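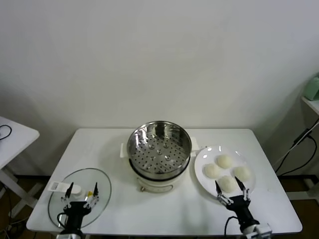
My sister says a bun that's been steamed twice is a ruined bun and I should just microwave them in a damp paper towel like everybody else. No. Absolutely not. Thread

Ok so. Bought the white electric steamer in October, used it most nights, have opinions now. Typing this fast before the bus

1. The basket. Stainless, round, sits right on top of the white base. Little round holes all over the bottom. Buns WILL stick to it if you put them down bare. Ask me about the first batch. Paper squares under each one, or a cabbage leaf if you're out

2. Four buns. That's my number. You can cram in more but they swell and fuse into one big bun with dents in it. Still ate it

3. Water. Fill line is inside the base and hard to read, I go a bit under. Too full and it spits up thru the holes and you get soggy bottoms

4. The lid!! Glass lid = drips. All that steam hits the glass, runs down, lands on your nice smooth bun and leaves a crater. Dish towel under the lid, corners folded up on top so they don't hang near anything hot. Fixed it completley

5. Lid goes flat on the table when you take it off. Tilt it AWAY from you first. I have a pink wrist from learning this

6. From the freezer: don't thaw. Straight in, 20 minutes, then switch off and leave the lid on a couple more. If you yank it off right away they wrinkle up like a thumb in the bath

7. Leftovers from the fridge need way less. Check at six minutes. My sister's microwave way is faster, fine, but then you've got maybe two minutes to eat the thing before it turns to shoe

Buns: the plain ones from El Ouafi on Durdale, the freezer at the back by the dumplings. They make them without much sugar so they go with eggs, with soup, with whatever. Tried the Zovum ones too, sweeter, kind of cakey. Not for me

Somebody's asking about cleaning. Basket in hot soapy water, old toothbrush for the holes. Base gets wiped, never dunked. Vinegar in the water part when it goes chalky, mine's due

And yes you can do it with a pot and a rack, I did for years. I just like a knob I can turn and walk away from

Someone else says line the basket with lettuce. Tried it. Goes to slime, smells like a pond. Cabbage holds up better

Plate tip: let them sit apart on the plate, don't pile them. The skins stick togehter while they're hot and tear when you pull

Bus is here. Will do the pork ones next if I can get the folding right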